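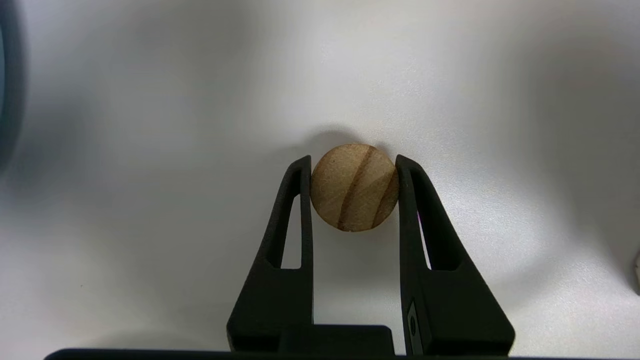

中文学习者论坛 › 读书与翻译 › 量词、比喻、译名

主题:"木头的纹理"和"性格的纹理",这个词可以用到什么程度?

楼主:Purificación Rivas
上午 9:40

各位好。我的母语是西班牙语,学中文第 11 年,现在住在一个叫 Skerkach 的小镇,平时给本地一家出版社翻译短篇小说。如果我的句子有不自然的地方,请直接指出,我不会不高兴。

我正在翻译一篇小说,里面有一个老木匠。作者反复使用一个词,在西班牙语里是 veta。这个词可以指木头里面的纹路,也可以指矿脉,还可以指一个人身上的某种倾向,比如"他有一点诗人的 veta"。小说的趣味有一半在这里:第一页说木头,第五页说山,最后一页说的是木匠的儿子。原文从头到尾是同一个词。

我的初稿是这样处理的:
木头:纹理
山:矿脉
儿子:他身上有一种诗人的气质

每一句单独读都没有问题,可是连在一起读,线就断了。我想过全部用"纹理",最后写成"他身上有一道诗人的纹理"。我的中国同事看了以后说"能懂,但是怪"。我又问她怪在哪里,她说不出来。

所以想请教三件事。第一,"纹理"能不能用来说人?第二,有没有一个中文词可以同时管木头和山?第三,如果没有,你们会牺牲哪一个?

全文译出来是 1,520 字,很短,所以我不想加注释。

2 楼:北窗听雨
上午 10:05

"纹理"说人不太行,因为它是表面看得到的东西。你说一块布、一张皮、一块石头都可以。说性格,读者会觉得你在用一个新比喻,要停下来想一下。文学里停一下不一定是坏事,但你得让他停得值。

第二个问题,"脉"可以考虑。木头有"木脉"的说法吗?少见,叶子有叶脉,山有山脉、矿脉,人有血脉、文脉。木头用"脉"会有点勉强,可是比人用"纹理"要好一些。

3 楼:Baxter
上午 10:31

我不同意 2 楼。我是英国人,也是学习者,所以我的意见请打折扣来听。

英文里 grain 也有类似的用法,against the grain,意思是违背本性。中文其实早就有这个想法,就是"理"。"理"字本来的意思和治玉有关,顺着玉的纹路去加工,后来才变成道理的理。"肌理""条理""文理"都是从这里来的。所以我觉得用"理"字来连接,比用"脉"更接近木匠的感觉。木匠每天想的就是顺着还是逆着。

4 楼:北窗听雨
上午 10:44

回复 3 楼:字源是字源,读者是读者。现在的人看到"理"字先想到道理,没有几个人会想到玉。楼主的小说是给普通读者看的吧?如果需要懂训诂才能接上这条线,那就等于没有接上。

5 楼:Purificación Rivas
上午 10:58

谢谢两位。是的,是普通读者,小说放在一本叫《Gasbridge》的杂志上,第一次印 1,000 册,很多读者是高中生和退休的人。

Baxter 说的"顺着还是逆着"对我很有帮助。原文第二段,老木匠教儿子用刨子,说过这样一句话,我的译文是:"先看它往哪边长,你再往哪边推。"也许这一句可以帮后面铺路。

"脉"我也喜欢,但是我有一个担心。"脉"让我想到里面有东西在流动,血,水。木匠的儿子在小说里是一个很安静、很干燥的人(对不起,"干燥"是不是不能说人?我想说他话少,也不容易感动)。

6 楼:小鹿不吃草
中午 12:15

"干燥"说人不行哈哈,可以说"枯"或者"干巴巴",但都带贬义。你要的大概是"寡淡"或者"木讷"。

等一下,"木讷"里面有木字!楼主你看看能不能用!

7 楼:Purificación Rivas
中午 12:22

"木讷"!我怎么没有想到。这个词我认识,可是我从来没有注意过里面有木头。谢谢你。

8 楼:老榆
下午 1:10

我做过 16 年木工,不懂翻译,说一点行内的话。

我们平时不说"纹理",那是卖家具的人和书上的说法。干活的时候说"木纹""木丝""丝向"。刨的时候起毛刺,师傅就说"戗茬了",顺着刨叫"顺茬"。你那个老木匠如果开口说"纹理",我看了就觉得他是坐办公室的。

另外,纹路不是画在木头表面的,它是长进去的。同一块料,你直着锯是一条一条的直线,斜着锯就成了山形,车成圆的东西又会弯过去。外面看见的是切到哪里就露出哪里。所以 2 楼说纹理是表面的东西,从木匠的角度讲不对。

9 楼:北窗听雨
下午 1:26

8 楼讲得好,我收回一半。木纹确实是里面的结构露出来。但我说的是"纹理"这个词在一般人耳朵里的感觉,这一半我保留。

10 楼:Baxter
下午 1:40

老榆的话正好支持用"纹"。切到哪里露到哪里,用在人身上也很合适:平时看不出来,遇到一件事,露出一道。楼主可以不写"诗人的纹理",写"露出一道诗人的纹"。

"一道"也很重要。我以前写"一个纹",被老师改过。

11 楼:小鹿不吃草
下午 1:52

"诗人的纹"听起来像纹身……

12 楼:Baxter
下午 1:55

好吧,这个我没有想到。

13 楼:Purificación Rivas
下午 2:30

我刚才查了"戗茬",字典注音是 qiāng chá,老榆先生,您读的时候是这样吗?我想给老木匠用这个词,但是担心高中生看不懂。我的想法是让儿子第一次听的时候也不懂,父亲拿着他的手在木板上摸,往一个方向滑,往另一个方向扎手。原文里就有摸木板的动作,所以我没有添加内容,只是换了那一句话的用词。

关于山的那一页,原文说矿工在山里面寻找 veta,找了很久找到的是一条很细的、不值得挖的。我现在倾向写成"石头里的一道纹",不用"矿脉"。这样木头和山可以共用"纹"字。有人觉得这样会损失什么吗?

14 楼:老榆
下午 2:48

我们这边念 qiāng chár,带儿化。各地不一样,有的地方说"呛茬",字也有写错的。你放心用,上了年纪的读者会喜欢。

15 楼:三更灯
下午 3:20

损失的是行业感。你给木匠用了行话,给矿工却用外行话,读者会觉得作者偏心木匠。矿工不会说"石头里的一道纹",他会说"脉",或者"矿线",或者干脆说"苗头"。"矿苗"是露在地面的矿,找矿先找苗,"苗头"这个说法有人认为就跟这个有关系,我不敢保证。

我个人反对为了一个统一的字把两个行当都写平。原文能用一个词,那是西班牙语的运气。中文没有这个运气,就换一种办法补。比如不重复名词,重复动作:木匠顺着它推,矿工顺着它挖,儿子顺着它写。读者记住的是"顺着"。

16 楼:北窗听雨
下午 3:31

三更灯这个办法我投赞成票。

17 楼:Baxter
下午 3:46

我还是觉得名词有必要。小说的题目是什么?如果题目就是 Veta,那你总要翻译题目,题目里放一个"顺着"很奇怪。

18 楼:Purificación Rivas
下午 4:12

题目正是 Veta,只有一个词。这是我一直没有说的难处,抱歉,我应该一开始就写出来。

我把大家的意见放在一起,做了下面的第二稿,请再批评:

木匠一段:"先看它往哪边长。戗着茬推,它就扎你。你得顺着它。"
矿工一段:"那条脉细得像一根线,不值得挖,他们还是顺着它走了一个冬天。"
儿子一段:"他是个木讷的人,只有到了晚上,坐在桌子前面,才顺着身体里的什么东西,一行一行写下去。"

题目暂时叫《顺纹》。"诗人"这个词我在最后一段去掉了,因为"一行一行写下去"已经足够。我的编辑可能不同意。

19 楼:小鹿不吃草
下午 4:20

第三段好看!"身体里的什么东西"比"纹理"强多了。

20 楼:三更灯
下午 4:37

第二段的"走了一个冬天"要不要改成"挖了一个冬天"?前面说不值得挖,后面接着挖,力气更大。

《顺纹》像木工教材的章节名,不过我暂时想不出更好的。

21 楼:老榆
下午 4:50

教材里确实有"顺纹",跟"横纹"一对,讲受力的。我倒觉得挺好,木匠写的书就该叫这个。

22 楼:Baxter
下午 5:05

我反对去掉"诗人"。原文写了,就应该有。作者可以含蓄,译者不可以替作者更含蓄。

23 楼:Purificación Rivas
下午 5:33

Baxter,你说得有道理,我今天晚上再读一遍原文的最后一段。"挖了一个冬天"我马上改。题目先保留《顺纹》,稿子三月才交,还有时间,如果谁在路上或者洗碗的时候想到别的题目,请回来告诉我。

另外有一个小问题:第二稿里我写"戗着茬推",老榆先生,"戗茬"可以这样分开用吗?

24 楼:老榆
下午 6:02

可以分开。我师傅一般就说"戗着了",连"茬"都省了。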